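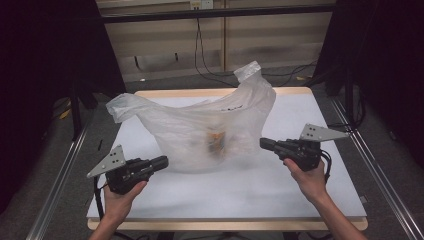
Handheld gripper kit from Brevari - worth it for bagging work?

Posted Sunday, November 18, 2018

We pack small orders at a shop in Coltusham and we're looking at the Brevari two-hand kit. You hold a gripper in each hand, do the job yourself a few hundred times, and they train an arm on the recordings. The sales rep says 39 demonstrations is enough for "any soft packaging." That sounds low to me. Our work is nearly all thin plastic carrier bags, the kind that slump over as soon as you let go. Has anyone paid for this and gotten something usable out of it?

Jozef Nijs

Dabbas

Had the kit on loan for two weeks. The grippers are fine. A bit front heavy, and the cables get in your way more than you'd expect when you reach across yourself. The 39 figure is for one bag, one table, one starting position. Ask him what happens when the handles fall the other way. We ended up recording 427 before the arm would find a handle with any regularity, and it still grabbed the side of the bag plenty of times and dragged the whole thing along.

Cloudy plastic is the worst of it. It creases differently each time and you can half see what's inside, so I think the thing gets confused about where the bag stops and the contents start. I can't prove that, and support never gave me a straight answer.

Get them to run it on your own bags, with your own stuff inside, before you sign. If they want to bring their own bags, I'd walk.

packline_ed

just buy rigid boxes. problem solved

Karthorpe

Boxes cost more and not every customer wants them, so that's no help to Jozef.

I'd look at the contract too. Ours had the training billed separately, and retraining for a new bag size counted as a new job. It came to over 2 extra invoices before we had it doing anything useful. The hardware I'd buy again. The service I wouldn't, at least until they put a success rate in writing - for your bag, on your table.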